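Print this page
E-mail this page

FOR RELEASE IN APRIL

Ivolness Opens a Neighborhood Laundry Room Where the Wash Is Free and the Coffee Is Usually On

Residents of the Nistitz apartments, and anybody else within walking distance who has a bag of towels and no good place to take it, are warmly invited to the new Ivolness laundry room, which opens its doors this April on the ground floor of the old Baldursdóttir bakery building. The room will be open every morning from 7 a.m. and will stay open until 9 in the evening, with the last load going in at 7:30 so that everyone can get home with dry clothes and a little of the night left over.

Ivolness has been helping families in the neighborhood with household basics for years now (bedding, pots and pans, school coats when the weather turns), and laundry is the thing people have asked us for more than anything else. In a survey we took over the winter, 287 households wrote back to us, many of them with long and very kind letters tucked in with the form, and we read every one! Parents told us about washing school clothes in the bathtub. One grandmother told us she had been taking two buses with a suitcase full of sheets.

"I grew up in a house where the washing machine was running from breakfast on, and I suppose I never gave it a thought until I moved out and didn't have one," said Marlene MacDonald, director of Ivolness. "When those letters started coming in, I kept a stack of them on my kitchen table and read them out loud to whoever stopped by. We knew by then what we were going to do with the bakery."

The machines are front loaders, chosen after a good deal of back and forth, and there are dryers to match along the far wall where the bread ovens used to stand. Each visitor may run two loads per visit. Detergent is provided, unscented, and there is a shelf for folks who would like to bring their own and leave it for next time with their name on it. Folding tables were built by Renji Arai, who lives upstairs and made them a few inches taller than usual so that nobody goes home with a sore back.

Money for the room came from a great many people. Neighbors gave $2,000 at the winter supper alone, and Jukico, the hardware store on the corner, supplied the shelving and the paint at cost and then sent over two of its employees to help put it all up.

"Mahnaz and I painted that back wall three times," said Randi Westerberg of Jukico. "The first yellow was too yellow and the second one looked like mustard. I'm very happy with the third."

Mahnaz Rezaei will run the room during the day and will be glad to show newcomers how the machines work. She asks visitors to check their pockets before loading, to go easy on the detergent, and to leave the washer door open when they have finished so the drum and the rubber seal can air out. She will also be offering a short class on stain removal and on washing wool by hand. There are 26 places in the first class, and sign-up is at the front desk. Children are welcome in the room at any time, and there is a low table with books and crayons by the window.

Visitors with more than two loads, such as families with a new baby or anyone just back from the hospital, can call ahead and arrange a longer visit. People who can't manage the walk may ask about pickup, which Ivolness hopes to offer to 35 households by the end of the summer. 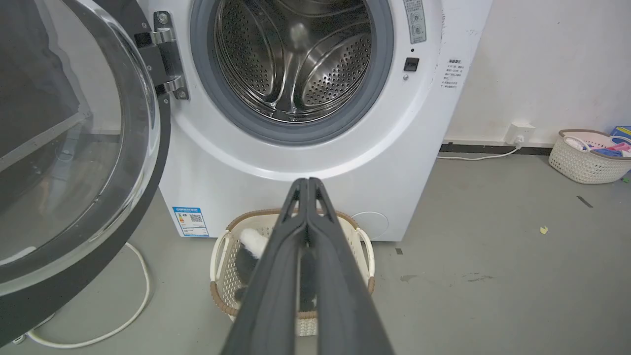

Donations of clean laundry bags, clothespins and hangers are always appreciated and can be left at the front desk during opening hours. Questions about the room, the class or the pickup list should go to Sille Vídalín at the Ivolness office, who is happy to talk in the afternoons and will call back anyone who leaves a message.

Print this page
E-mail this page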